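红托盘

马太维先生搬进曼萨诺公寓那年，带了四十三只纸箱。纸箱上都用粗笔写着“杂物”，只有一只写着“重要杂物”。他的全名是Venkatesh Mathew，楼下信箱贴的是前半截，物业喊的是后半截，中间那个“维”字是我们那层楼的人替他添上去的，他听了几回，也就答应了。

我认识他是在五月，他来敲门借剪刀。借了剪刀，过半小时来还，顺便借胶带；还胶带的时候借了一把椅子。椅子至今在他那儿。

“你一个人，要两把椅子做什么？”他问得很诚恳。我想了想，居然没答上来。

他从前在维尔代尔一家做玩具的厂子管仓库，管了三十年。厂子叫洛夫霍姆，专门出积木，倒闭的时候发不出最后两个月的工钱，就让大家进库房自己搬，搬多少算多少。机灵的人搬叉车，搬空调，有个会计搬走了大门。马太维先生搬了积木。

“一共两千七百六十八块。”他说。

“你数过？”

“我管仓库的。”他有点受伤。

问题在于，他搬回来的积木只有颜色和大小，没有套装。红的，蓝的，大的，小的，全散在箱子里，像一个脾气很坏的小孩的遗产。他打算把它们理清楚，配成五百套，拿到维尔托拉的集市上去卖。我替他算了一下，一套五块多一点，连一座像样的房子都搭不起来。他说现在的人住得小，搭小一点正好。

理积木的地方是他的餐桌。桌上铺一块白布，那是他太太留下的，太太没有死，只是去跟女儿住了，临走说等他把箱子清空再回来。布原先想必很白。马太维先生每天早上把布扯一扯，扯平了左边，右边就皱起来，扯平了右边，他就该吃早饭了。他在这块布上吃饭、看报、记账，也在这块布上发脾气，久而久之布上落下些淡淡的印子，他能一处一处讲出来历，我听过咖喱那一段，听过药水那一段，后来就学会了在他低头看布的时候说要走。

桌上还有一只红托盘，塑料的，圆角，带一圈边。规矩是这样的：选中的进托盘，没选中的留在布上。

“选中的标准是什么？”我问。

“看着对。”

我在旁边陪他坐了一个下午，坐的是我自己那把椅子。他拈起一块，对着窗户看，放进去，又拿出来，换一块，再放进去。三点钟托盘里有六块，四点钟有四块，到五点，他把它们全倒回了箱子，说今天光线不好。

照这个速度，五百套大概要理到我们俩都不在人世。我把这话委婉地说了，他也委婉地回答我说，我的房租反正也不是按积木算的。

后来我慢慢看出来，他不是不会理。管了三十年仓库的人，闭着眼睛也能把两千多块积木分成四堆。有一次他以为我在厨房烧水，手底下忽然快起来，红的归红的，蓝的归蓝的，哗哗哗，像洗牌，十分钟理完了半箱。水一开，他听见我的脚步声，又把两堆推到了一块儿。

我端着茶站在门口，觉得自己撞见了什么不体面的事。

“喝茶。”我说。

“乱得很，”他说，“你看看，乱得很。”

他女儿每个礼拜打一次电话，问箱子还剩几只。他总说，快了。女儿住的地方我没去过，据他说，冬天不下雪，阳台朝南，有一间空房给他留着，墙刷成了淡黄色。他说起那个淡黄色，口气像在说一种慢性病。

“那你去啊。”我说。

“我还有货。”他说。

入秋以后他的标准越来越严。小的不行，小的太轻浮。红的也不大行，红的放在红托盘里看不见，等于没放。我说那就换个托盘。他看了我一眼，那种眼神，我估计他从前是拿来看想进库房抽烟的人的。

有天晚上他来敲门，不借东西，叫我过去看。我穿着拖鞋去了。他把灯开到最亮，站在桌边，两只手背在身后，像开业剪彩。
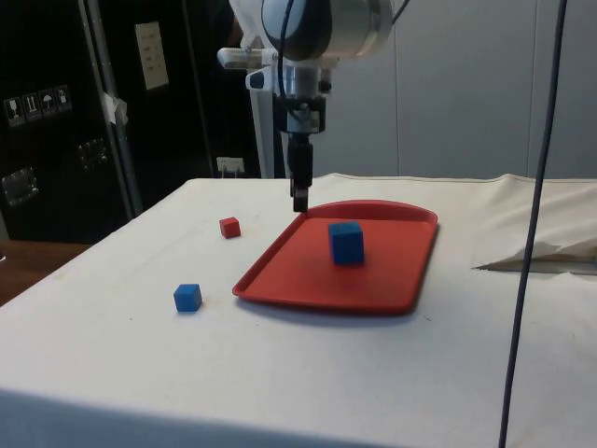 “怎么样？”他问。

我说挺好。托盘里就一块蓝的，大个儿，站得很稳。布上剩了一蓝一红两个小的，离得老远，彼此不像认识。

“第一套。”他宣布。

“一块也算一套？”

“大的这块是房子，”他说，“小的还没定。”

我弯下腰，很认真地看了一会儿。说实在的，把它当房子看，倒也没什么不对，就是没有门。我问他里头住谁，他说暂时空着。我又问那两个小的是不是在等着搬进去，他半天没说话，伸手去扯桌布右边的褶子，扯了两下，没扯平。

“蓝的这个可以进去，”他最后说，“红的要再看看。红的东西太多。”

“多少东西？”

“四十三箱。”

我们俩站在那儿，谁也没去动桌上的东西。楼上有人在拖家具，拖过来，又拖回去。我提议喝一杯，他说他那儿只有咳嗽糖浆和一瓶别人结婚剩下的甜酒，我们喝了甜酒。喝到第二杯，他问我，淡黄色的墙，住久了会不会头晕。我说我没住过，不过我小时候外婆家的厨房是淡黄色的，外婆活到九十一，头晕是晕，主要是因为外公。

他点点头，像是把这一条记进了账里。

第二天上午女儿又打来电话，墙薄，我听得一清二楚。她照例问还剩几只箱子。马太维先生停了很久，久到我把牙都刷完了。

“四十二只半。”他说。

下午他来还我椅子，顺便把剪刀又借走了。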